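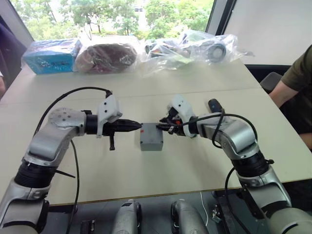
Ticket 3099: Trimmer won't switch on, and the label is no help
Product line: Nartey handheld, sold through Berkora
Handled by: Li-hua Mok, Bustbridge service desk
Last updated: 6th August

Reported: Customer bought the unit in May. Worked fine, then stopped. Pressing the button does nothing. Pressing it harder also does nothing, and customer confirms this was tested at length.

Step 1. Asked customer to charge overnight using the Wima adapter from the original carton. Customer was using an adapter from a drawer. We all have that drawer.

Step 2. Customer charged with the correct adapter. Still dead. Asked for the serial number so I could check the warranty. Customer replied "25." Explained that 25 is inside the recycling symbol. Customer then sent "04/2025," at least a step in the right direction. The serial is the longer number just before that date, and the text runs sideways, so turn the thing or turn your head. 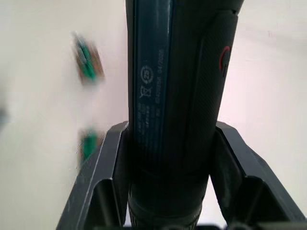
Rating label, with the red-ringed button around to the right.

Step 3. Got the serial on the third email. Warranty is good for 2 years, so we're covered.

Step 4. Asked whether the travel lock was on. Customer had never heard of a travel lock. It's on page 7 of the booklet, under "Enjoying Your Device." To release it, hold the button for more than 2 seconds. A quick jab won't do it, however sincere.

Result: Customer held the button and the unit started up on the bathroom shelf, then walked off it. No damage reported.

Notes for whoever gets the next one: ask about the lock first. I've put in a request to have page 7 moved closer to page 1. The request has its own ticket, still open.

Status: Closed. Customer has asked if the other adapter is any good for anything. Left unanswered.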